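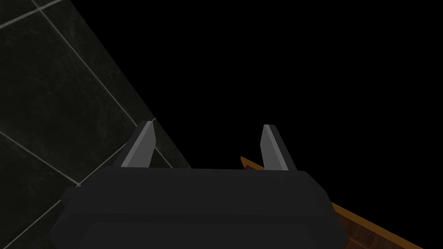 Idalina Patrício
Part-time bookkeeper, allotment holder and occasional blogger

Moving the blog, and what I did with the old posts

I have finally moved this blog off the old host. The notice came in August saying the price was going up again, and I had been putting it off for long enough.

There were 474 posts to bring across. The export tool gave me one large file, and most of it went in without trouble. The dates survived. The comments survived too, apart from the ones on the Tokley walks, which came through with all the replies out of order. I have left them as they are. If you wrote something there and it now seems to answer a question about parking, I'm sorry.

The links between posts were the slow part. Every one still pointed at the old address, so I went through them in the evenings, a month of posts at a time, with the radio on. I found spelling mistakes from years back and fixed the worst. I also found that I had written up the same bean soup twice, with different amounts of stock. The second version is the right one and I have deleted the first.

Some posts I took down altogether. The bus timetable for Jodthorpe was badly out of date and people were still finding it through searches. Amparo Huanca wrote to me last year to say she had waited at the stop by the chapel for a service that had stopped running long before. I should have removed it then. The review of the Doucet sewing machine has stayed up, with a note at the top to say that mine has since needed a new foot pedal and that I would still buy it.

My sister-in-law Daranee asked why I keep a blog at all when I could put everything on the family group chat. I didn't have a good answer at the time. I like being able to look things up. When the boiler went off in the cold spell, I found the pressure instructions in my own post from the winter before and had it going again by 7 in the morning. I can't do that with a chat that moves on every few minutes.

The new host costs 2 pounds a month for the size I need. It allows posts of any length, but the short summary on the front page has to fit in 2000 characters, which suits me well enough. The search box works better than the old one. The email sign-up does not work yet. Oranuch Bunnag has offered to look at it for me when she is back from her mother's, so please don't send me messages about it before then.

Things still to do:

Put the recipe list back in alphabetical order
Find the missing second half of the Skurnura holiday diary
Change the colour of the links, which are hard to read on a phone
Answer the 12 comments waiting for approval

The next proper post will be the one on damp in the back bedroom. I have had the man round twice now and he has told me two different things.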